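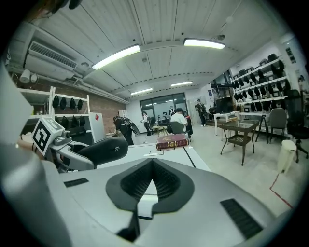
Home | Diary | Parts bin | About

Filed under: Grippers, Bench notes

March, late evening

Well, a long day with the hand-held gripper, and I'm fonder of it than I expected to be. Bayu had me swap between the Trumeo pads and the Emach ones until my wrist complained, and I do think the Emach wins on anything with a hard cover — the dark red book with the gold lettering was my test piece all afternoon, bless it. The Trumeo kept sliding off the spine side, though Piyumi says I squeeze too late, and she may well be right.

I logged 183 grasps before supper and want 300 before I trust any of it. The marker cube reads nicely under the long ceiling lights, so that's one worry less. Tomorrow I must ask Dilani about the trigger spring (too stiff for my small hands!) and see if Rizwan still has the older controller, the one with the gentler curve. Tea now, and then the charger

Contact | Copyright Bepari Notes | Back to top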